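22 August 2020 — Skuscombe workroom, folding and sorting

Back on the children's clothes after what feels like ages. The Clakach shop wants its next batch folded to one size so the piles sit properly on their shelves, and our piles lean. Boglárka says mine lean more than anybody's and I can't argue with her, I've seen them.

Started with knits, which I always do when I'm putting off the denim. Stripy things are nice to fold, the stripes tell you straight away if you've gone crooked! The trouble is that anything knitted bunches up the moment you let go of it. You get one side smooth, go round to the other, and by then the first side has crept back in. I've been using the flat of my hand and dragging outwards from the middle, slowly, and that's better than tugging at the corners (tugging gives you ears).

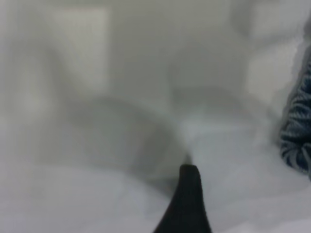
Zsolt's way is to give the thing one shake, drop it, and only fix what's wrong. Quicker than mine by a mile when it lands well. When it doesn't he's there for ages muttering, so I'd call it even.

Card for the folding templates: the Bresetti stuff is too floppy, it bends when you pull it out and takes the fold with it. The Dobos card is stiffer. We've got 300 sheets of the floppy one left, so those can go between layers in the boxes. Must tell Boglárka before she orders another 1000.

Then denim. Pull-on shorts, the little ones with elastic at the waist. Laid sideways, waistband to the left, they look as if they ought to be easy, but the elastic gathers that end up so it's narrower and fatter than the leg end, and if you fold leg over leg you get a wedge. Stack 20 wedges and off they slide. Tried turning every other pair round — much steadier, though it looks a bit daft on a shelf.

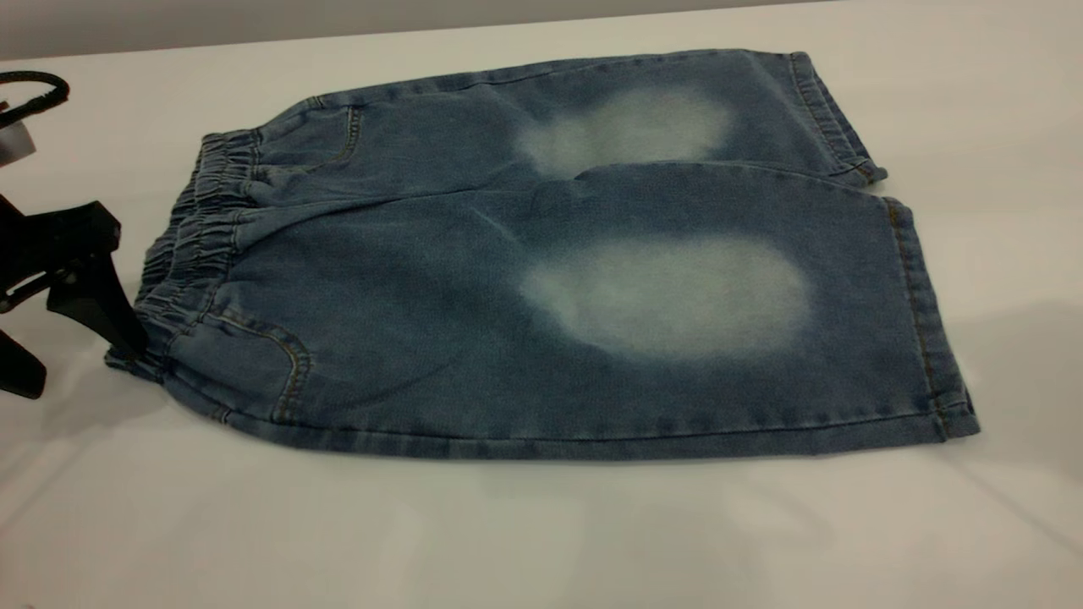 Should we stretch the waistband flat before folding? Leave it gathered, it springs back as soon as you let go and pulls the legs squint with it.

I've also gone off folding faded denim in thirds. The crease wants to go straight across the pale bits at the front and it shows there far more than on the darker blue. In half lengthways, then once across, keeping clear of the fade where there's room.

Still to do: cut two templates from the Dobos card, one for shorts and one for tops. Ask Zsolt where the good scissors went. Find out if Clakach mind the shorts facing both ways.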